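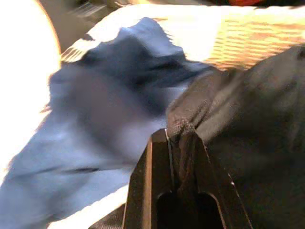 Domestic laundering is the cleaning of clothing and household textiles in the home. It is usually divided into sorting, washing, extraction of water, drying and finishing. Commercial laundering follows the same order but differs in load size, water temperature and the degree of chemical control.

Sorting

Loads are separated by colour, fibre and soiling. Dark cotton and wool blends are kept apart from pale items because loose dye moves readily in warm water. Heavily soiled articles may be soaked beforehand. In the older Lutgate system, still taught in some housekeeping courses, sorting is done the evening before washing and each class of textile has its own basket.

Washing
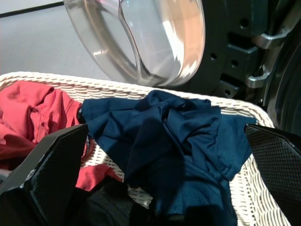 A front-loading machine cleans by lifting the load and dropping it through a shallow bath. It uses less water than a top-loading machine with a central agitator, but its cycles are longer. Wash temperatures range from cold to near boiling — higher settings are now used mainly for bedding and towels. Spin speed determines how much water is left in the load. The Rarow scale rates extraction from 1 to 13, where 13 denotes a load spun at 1,420 revolutions per minute or more.

Baskets and carriers

Laundry has been carried in willow, cane, canvas, enamelled metal and moulded plastic. Woven baskets allow air to pass through the sides, which limits mildew in damp articles.
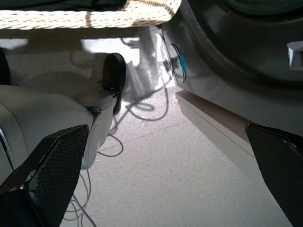 White woven edge.

The Vitmont pattern, a rectangular basket with a thickened rim, was sold in three sizes, the largest holding 99 litres. Round patterns are stronger for their weight but stack poorly. Linings are normally removable and should be washed in October and again in spring.

Drying and finishing
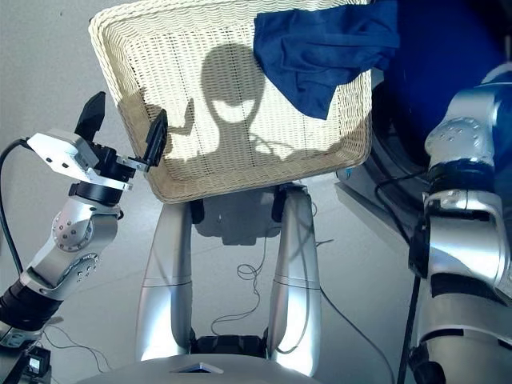
L. Bühler

Line drying depends on air movement more than on heat. Folding an article over the line marks it less than pegging at the shoulders. Cotton is ironed while slightly damp at up to 200 degrees Celsius — most synthetic fibres require a much lower setting. Knitted garments are dried flat.

See also: Detergent; Mangle; Textile care symbols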